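Convocatória: participantes para estudo doméstico sobre etiquetas de lavagem e desgaste de tecidos

A Kateck procura 80 agregados familiares para um estudo sobre aquilo que acontece à roupa quando se seguem, ou não, as instruções da etiqueta. Inscrições abertas até 13 de novembro de 2023.

Convém dizer ao que vimos. Há anos que se repete que lavar a 30 graus prolonga a vida da roupa, que o amaciador estraga as toalhas, que o ciclo delicado é mesmo delicado. Pode ser. Também pode ser que metade disto venha de folhetos de quem vende detergente. Lemos 846 páginas de relatórios e fichas técnicas antes de escrever esta convocatória e continuamos sem saber o que responder a uma pessoa que pergunta se pode pôr uma blusa de viscose na máquina.

O inquérito que fizemos em julho teve 2,137 respostas e serviu sobretudo para desconfiarmos de inquéritos. Quase toda a gente declara ler as etiquetas. Quando pedimos o significado do símbolo do triângulo, a confiança desceu bastante. Por isso desta vez não queremos opiniões, queremos roupa.
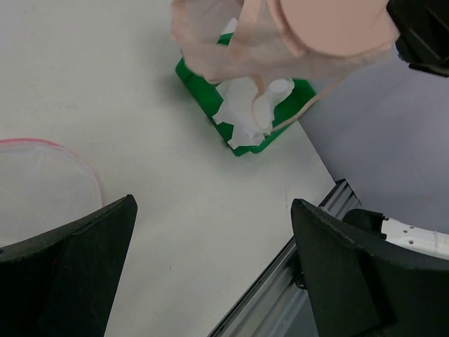
Cada agregado recebe um conjunto de peças de tecido fino e de tecido corrente, todas do mesmo lote, fornecidas pela Skomance. Metade fica guardada numa gaveta, dentro do saco, sem ser usada. A outra metade entra na rotina normal da casa: lava-se quando se lava o resto, seca-se onde se costuma secar. Pedimos que não melhorem os hábitos por nossa causa. Quem mistura cores, que misture.

O que pedimos:
– ter mais de 18 anos e máquina de lavar em casa (lavandarias de prédio também servem);
– registar cada lavagem numa ficha de papel, com programa, temperatura e detergente;
– devolver as peças no final, no envelope pago;
– aceitar uma conversa telefónica de meia hora, sem gravação.

Não aceitamos quem trabalhe em marcas de detergente, eletrodomésticos ou vestuário. Também preferimos não receber candidaturas de quem já tenha a certeza do resultado, embora reconheçamos que isto é difícil de verificar.

O estudo dura 2 meses. A compensação é paga em vale, no fim, e só a quem devolver as fichas preenchidas. Fichas com falhas contam – fichas todas escritas com a mesma caneta na véspera da devolução costumam notar-se. As peças devolvidas seguem para a Ridthorpe, que mede a perda de cor e de resistência sem saber de que casa vieram.

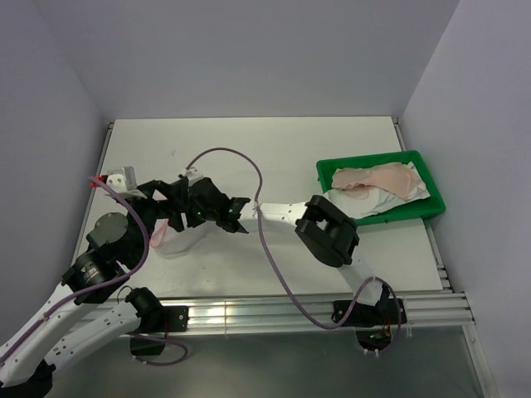
Bhatia respondeu ao rascunho desta convocatória que dois meses não chegam para gastar coisa nenhuma, que a roupa dela aguenta anos de maus tratos e que, com um prazo destes, o mais provável é medirmos a água de cada concelho e chamarmos-lhe desgaste.

A objeção é boa e não temos resposta completa. Vamos pedir a dureza da água no formulário e comparar casas da mesma zona. Se as diferenças forem pequenas demais para se distinguirem do acaso, será isso que publicaremos, com a mesma letra e no mesmo sítio onde publicaríamos o contrário.

Não prometemos conselhos personalizados, nem uma lista de detergentes bons e maus. Os participantes recebem o relatório antes de ser público e podem pedir os dados das suas próprias peças.

Para se inscrever, preencha o formulário nesta página e indique o modelo da máquina, se o souber. Se não souber, escreva "não sei". As respostas seguem por correio eletrónico, incluindo as negativas.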